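Una cocina que no mancha

Por Orsolya Farkas
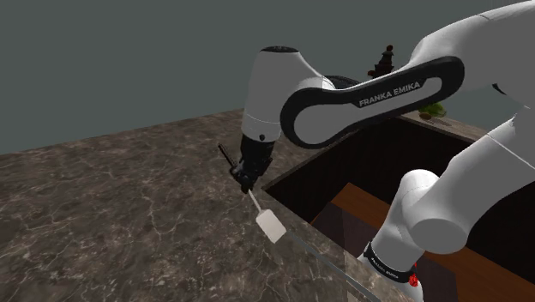 El brazo de Franka Emika con la espátula, en la cocina simulada de Walta.

Fui en agosto a la jornada de puertas abiertas de Walta con una idea bastante hecha en la cabeza. Pensaba que iba a escribir contra las demostraciones en simulador. Escribo a favor, con algunas reservas, y quiero explicar cómo llegué hasta ahí.

La sala era pequeña y hacía calor. Éramos unas 20 personas delante de una pantalla grande, y muchas habían venido, como yo, para ver una máquina de verdad. En la pantalla había un brazo blanco, una encimera de mármol oscuro con vetas claras y una espátula en la pinza. Al fondo, algo verde que mi vecino de silla, Kornél Balogh, tomó por una lechuga y yo por una planta. Discutimos un rato sobre esto, y creo que fue la primera vez que miré con atención una cocina dibujada por un ordenador.

Mitiku Tsegaye, que dirigía la presentación, dijo desde el principio que no iba a pedir disculpas por el simulador. Su equipo repite cada tarea 400 veces en la pantalla antes de tocar un objeto físico. Una señora de la primera fila preguntó si esto no era un videojuego. Él contestó que sí, que se parece, y que en un videojuego también se aprende a perder sin pagar los platos rotos. La respuesta hizo reír a la sala, pero a mí me pareció incompleta.

Mi reserva es la siguiente. Una cocina simulada no tiene grasa. La espátula no resbala porque alguien la dejó mal lavada, y el mármol no está pegajoso de la mermelada de la mañana. Yo trabajé seis años en un comedor escolar y sé que la mitad de los problemas de una cocina vienen de aquello que no estaba previsto. Cuando pregunté por esto, Syafiqah Wattimena me enseñó la lista de variaciones que ellos introducen a mano: otro rozamiento, otra luz, el mango girado unos grados. La lista es larga y está hecha con seriedad. La mermelada no está.

Sin embargo, al salir pensé en la otra demostración que había visto, la de Hanmont, con un robot físico detrás de un cristal. Todo funcionó a la perfección durante unos minutos, y después nos acompañaron a la puerta con mucha amabilidad. Nadie nos dijo cuántas veces habían ensayado. En Walta, al contrario, nos dejaron ver los fallos. Pusieron una serie de intentos malos, uno detrás de otro: la herramienta que choca con el borde, la herramienta que cae en el hueco oscuro junto a la encimera, el brazo que se queda parado sin razón visible. Para mí esto vale más que un éxito detrás de un cristal.

Miklós Sárközi, con quien comenté la visita en el tren, no está de acuerdo. Él dice que el público tiene derecho a ver metal, y que una empresa que abre sus puertas para enseñar una pantalla se podría haber ahorrado las puertas. Entiendo el enfado – el viaje es largo y el café era malo –, pero creo que confunde el espectáculo con la información. El metal impresiona mucho y explica poco.

Lo que yo pediría a Walta es una cosa más modesta. Que la próxima vez digan junto a cada vídeo cuántos intentos salieron bien en la simulación y cuántos después, con el brazo real y una encimera real. Si la segunda cifra es mucho peor, que lo digan también. Una visitante como yo puede soportarlo, y además tendría por fin algo con que comparar lo que enseñan los demás.

Me apunté a la visita siguiente. Voy a preguntar otra vez por la mermelada.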